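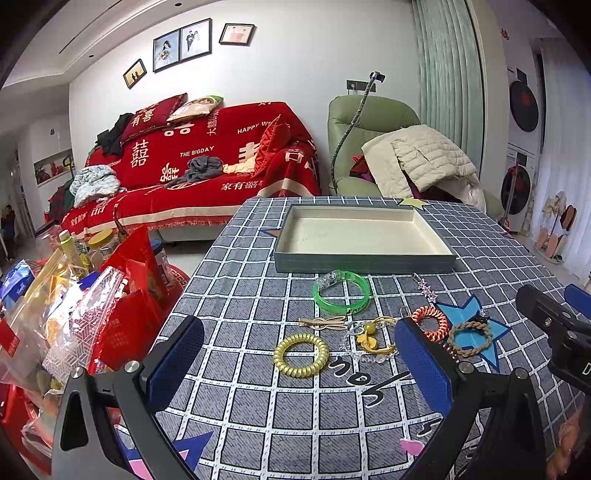
Slide 1: What we are paying for

Introduce myself, then Tài Hoàng, who ran the budget with me.
The work is sorting small accessories at a table in an ordinary living room. Hair ties, clips, bracelets, a tray.
Budget question for this year: how many hand-held grippers, and how many spare sets of fingertips.
Two quotes on the table, Dasley and Sturnau. Say up front that we haven't signed either.

Slide 2: Fingertips and spares

Coiled hair ties are a fair test for a narrow gap between the tips. Point to the yellow one.
Pads are a consumable. Put them on their own line and keep them out of repairs.
Plan on 3 spare sets per gripper.
Spares budget is $2,000 through May. Esmaeil Shojaei has the spreadsheet if anyone wants the unit prices.
Pause for questions on pads only.

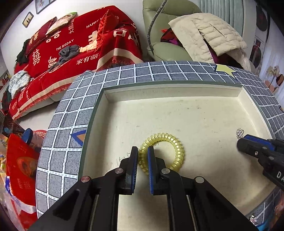
Slide 3: Buying in pairs

Sturnau prices by the pair, Dasley by the unit. Compare totals, with shipping.
Two grippers working at one tray need room for both. Measure the tables before ordering.
We asked for 13 units. If the money is cut, drop to 12 so the pairs stay whole.
Training time goes in the same request. Last year we left it out and had to ask twice.

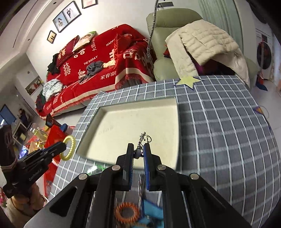

Can we rent first and buy later?
Sturnau rents by the month and takes part of the rent off the purchase price. Dasley only sells. Get the rental terms in writing before the budget is approved.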